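Traleo wrist camera kit, worth it?

benchrat
17 April 2023
Looking at the Kollau gripper with the Traleo wrist cam. The kit is 606 with the mount, 300 for the camera alone. Anyone running one?

sterk_4
Had mine since December. Mount is solid. Cable is too short and I had to splice in 20 cm.

millpond
I sent mine back. Anything held close fills the view and the background smears as soon as the arm moves. Support told me to slow down — not what I paid for.

sterk_4
Any wrist cam does that at close range. Mine looks like this with a big pale part between the black fingers, and I can still work from it: 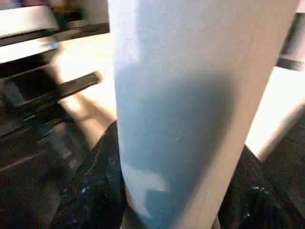

benchrat
Bright areas look blown out to me. Is there manual exposure?

millpond
Yes, four steps. I wanted finer control. I went with the Sterkach mount and my own camera.

sterk_4
Four is enough for my bench. I'd buy the kit again.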